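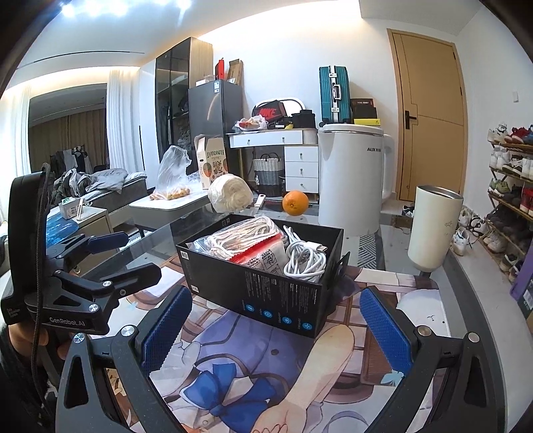
Budget for the drawer full of cables first

I've sat through a fair few conversations about buying automation kit, and they nearly all start with the arm. Which arm, how far it reaches, how much it lifts, can we have it by May. I like arms too! But I've come round to thinking the arm should be the last line you fill in on the spreadsheet, and that most small outfits (mine included, more than once) spend their money in exactly the wrong order.

My own conversion happened at Dodaldale, where we pack small orders, the fiddly sort with chargers and keyrings and whatever else people fancy. We'd been quoted for a sorting cell by Wastotard and the quote was lovely, four pages, all of it hardware. Then Montserrat Lozano asked what it would be sorting, and we had no decent answer. "Mixed goods," I said. She asked me to go and write down the mixed goods. That took until Thursday and came to 249 lines, and 141 of them were soft, floppy or tangled.

Soft things are where budgets go to die. A stiff little carton is easy to plan for, you measure it and you're done. A cable is a different shape every time you put it down, and so is a bag, and a packet with half its contents slid to one end isn't far behind. If your work is mostly that, then the money wants to go on fingers and pads and on hours and hours of hands doing the job so there's something for the machine to learn from. The reach of the arm hardly comes into it.

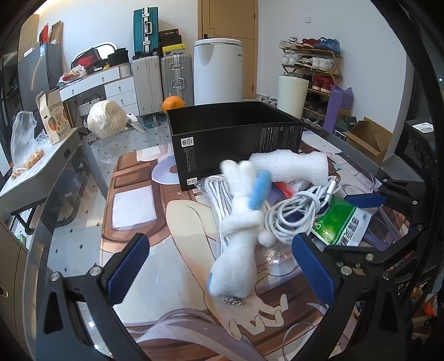 Faraji Waweru wrote back, when I sent round a grumpier draft of this, that I was being unfair to the people holding the purse. You can photograph an arm and put it in front of a board, he said, and you can't photograph 11 weeks of practice. He's right, and I don't have a clever reply. I'd only say that if the practice isn't in the plan it still gets paid for, usually out of the maintenance pot, and then the maintenance pot is empty when the pads wear through.

And they do wear through. Please put spare pads in from day one. Put in spare screws as well, and a boring amount for somewhere to store everything, and a person's wages for tidying up between runs (we left that out completely and it was me doing it, at seven in the evening, cross).

The other thing I'd argue for is buying messy. When Grirnau came to show us their gripper they brought a tray of neat blocks, and it did beautifully with the blocks. Fine, but I don't sell blocks. Ask for the demonstration with your own stuff, heaped up the way it turns up on your own table, and if the seller looks pained then you've saved yourself a lot of money for the price of a pot of coffee.

We did buy in the end, 2 grippers and no arm for now. The arm goes back on the agenda once Bushra Farooqui is happy with how the cables are going, and she's not happy yet.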